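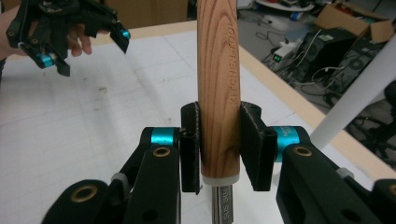
Figure 1. Two-pad grip on a wooden handle, just above the white collar.

Reading time: 2 minutes

Robot Software II, Handout 6: From recorded motion to a gripper command
Mavurton course notes, revised 2019-12-21

In the last handout we read the raw log and did nothing with it. Now we make it useful for the controller. Please have the Trollow tools installed before the lab.

1. Two streams, one clock
The log contains the hand pose and the jaw width. They do not arrive at the same moments. Choose the pose stream as the master and interpolate the width on it. Position can be interpolated linearly – orientation can not, use slerp. If a gap is longer than 10 samples, cut the episode there and do not fill it.

2. When is the object held?
Many students write "width is below a limit". With a thin handle and a thick handle this gives different errors. A better test has two conditions: the width has stopped changing, and it is larger than the fully closed width. In Quinlan the function is called hold_state. Read its comments before you change the default values.

3. Planning the hanging motion
For a utensil and a hook we split the path in an approach part and a short final part. The planner may choose the approach freely. In the final part the tool orientation is fixed and the speed is limited. Remember that the collision model must include the tool after the grasp, also the part which hangs below the fingers.

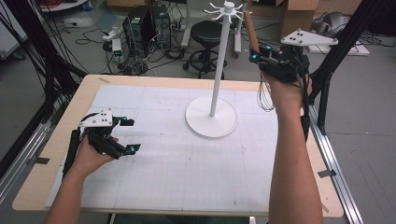 Why do we express the target pose relative to the rack and not relative to the robot base?
Because the rack can be placed differently in the next episode, and a target written in the base frame would then be wrong. With a relative target, only the rack pose must be estimated again.

4. Exercise
Load episode 184 from the Vutimness set. Align the streams, mark the hold interval, and plot both on one time axis. Submit the plot and your script before the first lab in February.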